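Skovik Supporters' Group Questions Club's New Fitness Claims

SKOVIK — The Skovik Supporters' Group today asked the club to show its work before it sells fans another season on the promise of a "tougher, faster" soccer team.

The club said in June that its preseason program, bought from the training firm Laitinen, had made the squad the fittest in its history. It gave no numbers. We have asked for them twice and were sent a season ticket brochure.

Our members have heard this kind of thing before. Two years ago it was a sleep plan. Then it was a new diet. The team went on to win 5 of its last 13 away games and gave up most of its goals late, when fit players are supposed to have the edge. The diet has not been mentioned again.

Nobody here is against hard training. We would love to see a back line that can stay with a quick forward past the hour mark. But stronger legs don't fix poor marking on corners, and the club has yet to say who is coaching that part of the game — or if anyone is.

We also have doubts about the preseason results the club keeps bringing up. The 2 wins it likes to quote came against Zirnance, who rested most of their regular starters, and Undance, who play a division lower and finished with 10 men. A win is a win. It is a strange thing to build a ticket campaign on, though.

The group is asking for three things before the home opener: the fitness test results for the squad as a whole, the length and cost of the Laitinen deal, and an open meeting where fans can put questions to the coaching staff. None of this is private medical information, and other clubs in the league share as much.

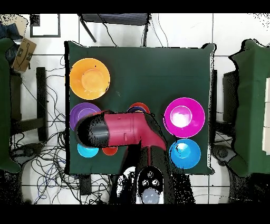
If the answers are good, we will say so in public and gladly. If they don't come, members will vote on whether to keep buying season tickets as a block. That is a real amount of money to a club this size, and we think the front office knows it.

The Skovik Supporters' Group is an independent fan body. It takes no money from the club or its sponsors. Requests for comment can be sent through the group's website.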